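Lunside two-arm starter kit, the card sleeve routine

Bavley has been selling the Lunside package as a bench setup that handles "flat, fiddly goods" straight away. I have heard that about a lot of kits. I tried the card holder routine first, as it's the one in all the ads.
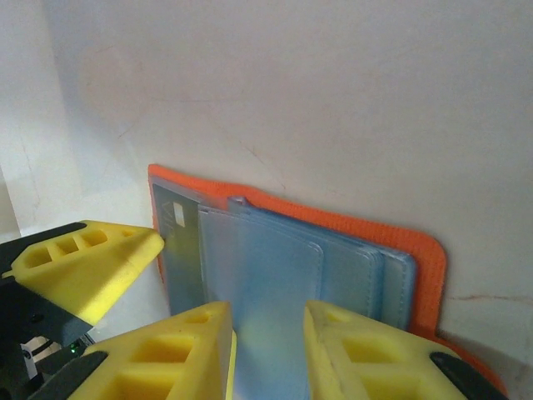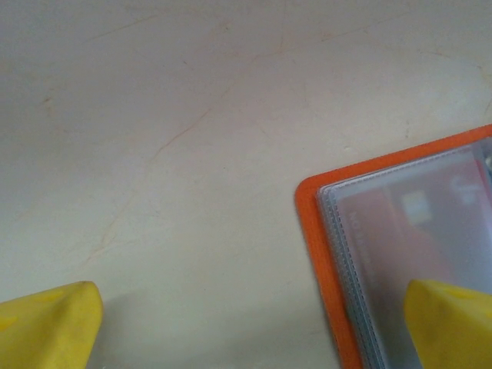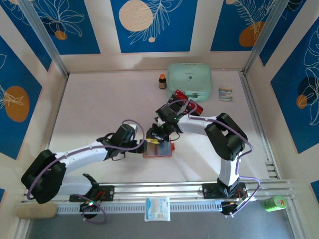

Lunside kit with the orange-edged card holder: two views from the wrist cameras, then both arms on the rail.

The good part is the fingertips. The yellow pads are kinder to thin plastic than the hard jaws on my old Kodier, and I'd pay for them separately. The rail is stiff enough and went together in an afternoon in October.

My doubts start with the software. The quick guide lists 128 ready-made routines, and nearly all of them are the same pick and place with a new name. Sleeve pages still cling to each other, and the advice from support was to slow the arms down. I had already done that. The warranty is 6 months, which is short at this price, and spare pads come only through Van Damme.

Fine for a teaching lab with patience. For paid sorting work I'd wait for the next software release and ask Bavley for a demo with your own cards.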